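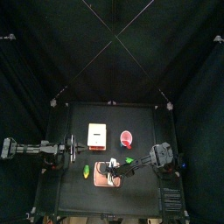

Home Blog About Contact

Friday tidy, sort of
By Leonora Talavera
April

OK quick one before I have to run. Little stuff is everywhere again. Pink cup, the tray with something white crumpled up in it, that green and yellow thing that looks like a corn cob — all still out. White box too. I want one home for the small bits and I keep changing my mind abuot where.

Might try the tray for everything. Or the box. Fourteen minutes till the bus, so not today. More tommorow.

5 comments 14 shares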